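Home | Guides | Bench jobs | Contact

Section 5: Setting up the arm for a drive swap
2023-01-05, by Gwion Harries

Right, this is the one everybody emails me about: can the arm change a hard drive in an old desktop yet? Sort of! Ours at Sondusdale gets through the easy half of the job, and I still do the fiddly half by hand. If you came hoping to walk off and make tea, that's a way off yet (I've been saying so since October).

Before you start, shut the computer down and pull the mains lead. Keep the arm in hold mode until step 4.

1. Lay the case on its side on a plain, light surface and take the side panel off.
2. Check the screws on the gripper. They work loose, and a floppy finger will miss the caddy every time.
3. Push any slack cables away from the drive. Wekesa Barasa uses a bit of tape for this, I just bend them and hope.
4. Switch to slow mode and bring the gripper in over the case, stopping short of the caddy.
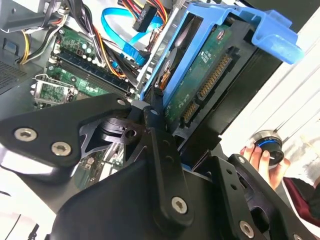
Gripper in front of the open case, with the drive in its blue caddy beyond.

5. Look at the caddy handle from both sides. You want a clear run to it, with no cable in the way. The blue SATA lead is the usual nuisance.
6. Unplug the power and data leads from the drive yourself. We've let the arm try this and I wouldn't, not on a machine you like.
7. Press Grip, wait for the beep, then Draw. Give it 30 seconds. It's slow, but it does get there more often than it used to.

Note: on the Vestero bench we logged 200 goes at step 7 and the arm needed rescuing in 38 of them. I can do the same pull in a few seconds with a sandwich in my other hand, so make of that what you will.

CAUTION: keep your fingers away from the gripper whenever it's out of hold mode. It doesn't know you're there.

CAUTION: if the caddy sticks, press Stop. Don't press Draw again! The arm will happily pull the whole case along the bench.

Putting the new drive in is the same thing backwards, only worse, and it gets its own section after this one. For now, go back to hold mode and slide it in by hand.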